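I run facilities for a mid-sized office park, and for the last year every vendor who gets my phone number has wanted to sell me something that drives itself down a hallway. Last month I sat through the Grundix presentation, which came with a quote for $1,758 a month per unit and a lot of screens like these.

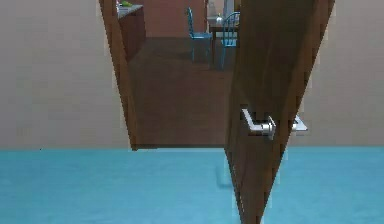
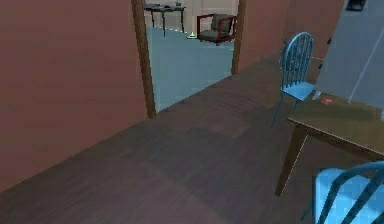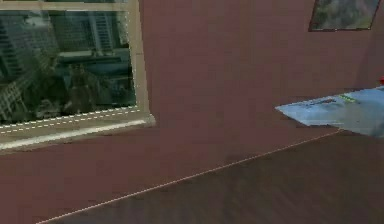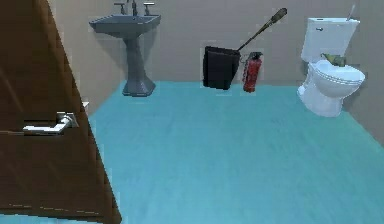
My trouble is with the line in the quote that says "site readiness: included." It's one line, no hours next to it, and I've been burned by one-liners before. When we bought the floor scrubbers from Fahy, readiness was also included, and then we spent most of June paying our own people to move furniture so the things could be shown the building. So I look at a simulated apartment differently than the sales guy does. There's a silver lever handle on the brown door by the bathroom, and I asked what the machine does about one of those when the door is shut. Answer: doors are "on the roadmap." I have a lot of doors. A door opener costs real money, and so does the electrician, and I'd need them on every route I'd want the thing to run. Put that in the spreadsheet and the monthly number stops mattering much.

I'll say something nice about simulation, to be fair. It's cheap to be wrong in one. If a robot clips a table leg on a computer, you start over, and if it clips a table leg in my Building C, I get an email from a tenant with a law degree. I'd rather they made their mistakes over there. But I've yet to see a vendor put a price on the distance between the two. My floors have extension cords on them. They have wet umbrellas, and boxes of toner somebody left at the wrong end of the hall on their way to lunch.

Ariel Gatchalian, who handles purchasing for us and has a much better poker face than I do, asked the only question that got the presenter to put down his clicker. She wanted to know how many of their test runs were in a customer's building. He said he'd get back to her. He did, to his credit, and the number was 439, but it covered 5 sites, one of which was Grundix's own office. Maybe that's plenty. I don't know what plenty is in this business and I doubt he does either.

We also have a quote from Gradon, which is higher, and which at least breaks out the mapping, the training and the service visits. I don't love the total. I do like being able to argue with the pieces of it. Grundix wants a three-year term, and they want the first year up front, for a product whose door feature is a bullet on a slide.

Where I've landed for the budget draft (08/09/2024, and yes, it was due before that): one unit, 4 months, in the Noserberg building only. It's mostly open floor and the tenants there are patient. Readiness gets its own line with our labor in it. Nothing gets signed for year two until I've seen the thing get past the loading dock by itself, on a delivery morning, with no one walking behind it holding a tablet.

Ariel thinks they'll turn down the short term. If they do, we have mops, and I know what those cost.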